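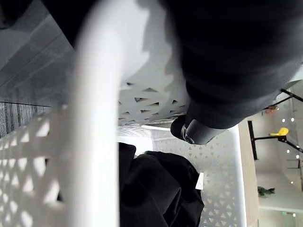 Urkmont Regional Parks and Visitor Services | Trails and Access Team

Upper Trail to Homach Falls Reopens With New Shuttle and Day Permit

The upper trail to Homach Falls has reopened to visitors, following a closure that began in February when high water undercut the second footbridge. The Trails and Access Team completed its final inspection of the route this month and has approved it for general use during daylight hours.

The trail begins at the Cordeiro trailhead and climbs through pasture and mixed forest to the upper viewing area. The replacement footbridge stands a short distance upstream from the old one, and the approach on both banks has been regraded. Visitors who know the earlier route should follow the new blue markers after the pasture gate. The former path along the creek remains closed and will be replanted.

A total of 447 steps now lead from the bridge to the viewing area. Many of these are new and replace the steep dirt section that was often slippery after rain. Handrails have been installed on the upper flights only. Visitors with limited mobility may prefer the lower overlook, which can be reached from the trailhead by a level gravel path and offers a partial view of the falls.

Shuttle service

Parking at Cordeiro is limited to 32 vehicles, and roadside parking is no longer permitted between the village and the trailhead. A shuttle will operate from the Urkmont bus station to Cordeiro, with a stop at the Drirska market on request. The first shuttle leaves Urkmont at 7:30 a.m. and the last return shuttle leaves the trailhead at 5:15 p.m. The ride from Urkmont takes 48 minutes in normal traffic.

Passengers arriving on the early intercity bus will be able to connect with the second shuttle of the day. Large backpacks are carried in the rear compartment. Bicycles cannot be taken on board at present -- the department is reviewing this and will post any change at the bus station. Dogs may travel if leashed, at the discretion of the driver.

Visitors who miss the last return shuttle must arrange their own transportation. Mobile phone coverage at the trailhead is unreliable, and there is no taxi stand in Cordeiro village. Motorcycle drivers based at the Drirska market offer rides in both directions. Fares are agreed directly with the driver and are not set by this department.

Permits and guides

A day permit is required for anyone continuing beyond the lower overlook. Permits may be obtained at the visitor desk in the Urkmont bus station or at the trailhead booth, which opens at 8 a.m. Permits are issued for one calendar day and cannot be transferred. Children may be listed on the permit of an accompanying adult.

Organized groups may include no more than 15 people, including leaders. Larger parties will be asked to divide and to leave the trailhead at separate times. Groups of any size that intend to go past the viewing area to the Drirska ridge must be accompanied by a registered guide, and guides should be requested at the visitor desk no later than the afternoon before the hike.

Swimming is allowed in the lower pool when the green flag is raised at the overlook. The upper pool is closed to swimming all year. Camping and open fires are prohibited along the entire route; the nearest campground is on the Urkmont side of the valley, beyond the old mill.

Before setting out

Water is not available above the trailhead. The food stalls at Cordeiro generally open by midmorning and close early in poor weather, so visitors on the first shuttle may wish to eat in Urkmont or bring a meal. Sturdy footwear is recommended, particularly on the stretch between the pasture gate and the bridge, where the new surface is still settling. All trash must be carried back down.

The trail may be closed at short notice during heavy rain. Closures are posted at the trailhead booth and at the Urkmont bus station, and shuttle drivers are informed before each departure. Permits for a day on which the trail is closed may be exchanged at the visitor desk for another date in the same season.

Work on the restrooms at the trailhead is continuing. Temporary facilities are located behind the booth -- please use the marked footpath and keep clear of the construction fence.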